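The case for the meaningless friendly

My football club lost 8-2 on a Tuesday night in front of people who had paid to be there, and by breakfast the supporters' forum had sacked the manager, sold the goalkeeper and renamed the ground. It was a friendly. It was against Rernen, who had turned up with a man short and borrowed one of ours, and he scored.

I would like to speak up for that match.

Somewhere in the past few years we decided that every game must mean something. The league has a play-off, the play-off has a preliminary round, and the preliminary round has a sponsor, Flotano, whose advert we are shown 14 times before kick-off. Even the cup for clubs knocked out of the other cup now has a trophy lift with ticker tape. I have watched grown men weep over finishing ninth.

Sport can't stay at that pitch all year and neither can the people who watch it. I go to football to stand beside Khôi Cù, with whom I have shared a stretch of terrace for most of my adult life, and to complain about the tea. On a big night we barely speak. He chews his scarf and I look at my shoes. During the Rernen match we covered his boiler, my sister's wedding and whether a left back can be any good if he runs like someone carrying shopping.

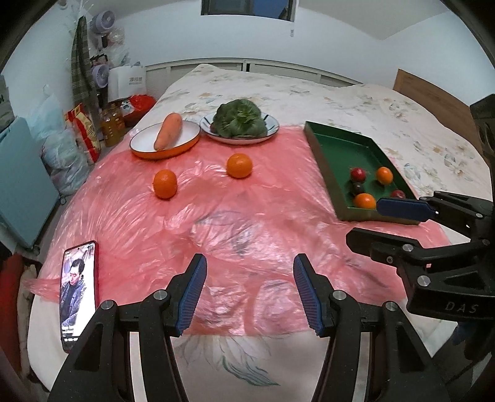
The players need it too. Our young winger, Ogunleye, tried a trick in the second half that I can only describe as a disagreement with his own feet. He fell over the ball, got up, tried it again and fell over it the other way. In a league match he'd have been taken off and spoken to. On Tuesday he got a cheer, and about ten minutes later he tried it a third time and left two defenders facing the car park. I don't know where else he is supposed to learn that.

Heidrun Auer, who coached the women's side at Pellska and once gave me a lift home from an away game, used to keep one fixture every November with no points, no league and no team talk. She let the players pick their own positions. Her centre half played up front for an hour and never touched the ball, and talked about it for years.

I accept that £30 is a lot to charge for this sort of thing, and I'd be happier if the club knocked it down to the price of a pie. I also accept that somebody should have marked their number nine, especially as he was our number nine.

But I'm going to the next one. Khôi has the boiler man coming that afternoon, so there'll be news.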